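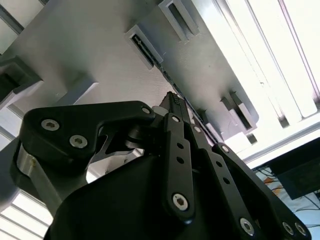
Notes to read before our October visit to the Dosesard workshop

When we go over to Dosesard, you will be standing closer to a working gripper than most of you have been so far, and I would love for you to arrive already knowing what to look for. We talked last week about linkages as lines on a page, and I know a few of you went home wondering why anyone would bother with all those bars and pivots when a simple pair of jaws would do. Well, on a real hand you can follow the whole thing with your eyes! The black bars run up from the housing toward the fingertip, with silver hex screws at the joints and a row of small teeth along the edge of the tip itself. Keep those teeth in mind, please, for we will come back to them when we get to friction, and Teodora Stan, who is hosting us, has promised to let you ask as many questions as you like.

What we will be seeing

The demonstration is part of the Lamura project, which looks at taking apart and refitting desktop computers with a robot hand. Teodora will start at 2 p.m. with a short talk (20 minutes, though she has been known to run over, and I have never once minded), and then we move to the bench in two groups. Purificación Bravo will take the first group and I will stay with the second, and halfway through we trade places.

The task I most want you to watch is the handling of a memory module. It sounds like such a small job, and most of you have done it at a kitchen table with your own two thumbs. But think for a minute about everything your thumbs were doing. You felt for the notch, you rocked the module a little, you pushed harder on one end and then the other, and you stopped when it felt right. A robot has to get all of that from somewhere, either from its sensors or from the way the hand is built, and usually from a bit of both.

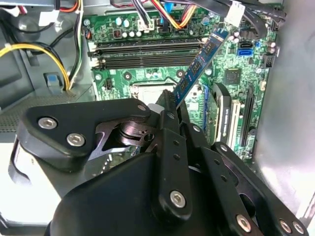
Fig. 2. Memory module held at the fingertip above the motherboard. Note the tilt of the module compared with the slots behind it.

Before a module can go into a slot, its long edge has to line up with the slot, and its height and lean have to be right too. Write down which of these you think is hardest to correct once the fingers have closed. I have my own opinion, and Purificación has a different one, and we have been arguing about it happily since the spring.

To bring with you

A notebook and a pencil, closed shoes, and your sketch from worksheet 2. Leave large bags in the Cordero building, room 400, which will be locked while we are out.

For your write-up

Choose one joint on the hand and draw it as carefully as you can, with the pivot marked. Underneath, explain in your own words which way the fingertip would travel if that joint turned a little. A page is plenty, but if you get carried away I will gladly read two. Chapter 4 of the Plikus reader will help with the vocabulary, and you can leave your pages in my mailbox any time before the next lab.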